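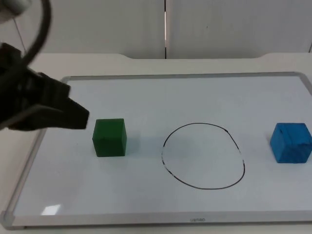 Keep the board flat and the lid on the marker, wrote one reader from Prostley after our October piece on tabletop games, and the rest takes care of itself. It was the shortest letter we got. The others asked for more about playing with blocks on a whiteboard, so I went back to the subject.

Most people hang a whiteboard and forget it can come down. Laid on a table, it becomes a play surface with an edge all the way around. You can draw a garage, a pond or a plain ring on it, put blocks inside, wipe it off and draw something else. A painted block slides well on the glossy surface. On carpet it tips over.
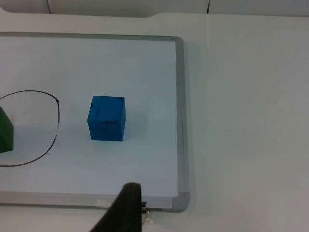 By the Home Pages Editor

You don't need many blocks. I started with a set of 13 from Melis and ended up using 2 at a time, one green and one blue. With so few pieces, the drawing matters more. A ring that holds both cubes with a little room to spare gives you a game right away. Slide them in from the edge of the board, take turns, and decide before you start whether a block on the line counts as in.

Size is worth some thought. A small ring is hard for young children and a big one is dull for everybody else. I draw it freehand. A lopsided ring plays as well as a round one, and tracing a plate takes longer than the first turn.

Marker lines wear. A block pushed across ink may take a bit of it along, and so will a sleeve. After a few rounds you can be left with dashes where there used to be a line.
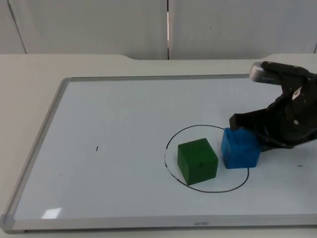 Redraw it every time, a reader in Brilberg argued, or you will spend the evening fighting over where the line was. I leave mine until the gap is wide enough to start a dispute. Black shows up best. I tried a yellow from Stister and could hardly see it under the kitchen light.

Glare is the other nuisance. A ceiling light leaves a bright patch on a glossy board, and thin lines are hard to follow through it. Turn the board a little, or sit on the other side of the table.

Cleaning up

Wipe the board with a dry cloth the same day. Ink left for a week needs a damp cloth and some patience. Wipe the blocks too, mostly the bottoms, where the black collects.

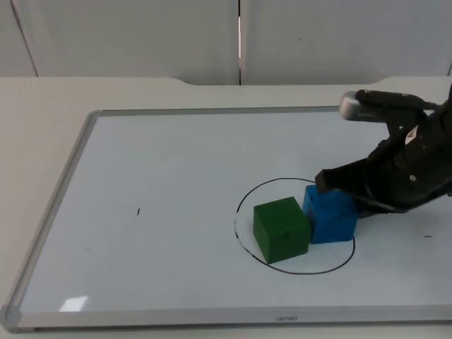 Three ways to play

Side by side. Both blocks go in the ring, as close together as you can get them without touching. The other player checks the gap with a strip of paper.

Corner turn. Set one block square to the board and turn the other so a corner faces you. Then swap them using one finger.

Last one in. Start both blocks outside the line. Each player gets 3 pushes, and a block that hits the frame goes back to the start.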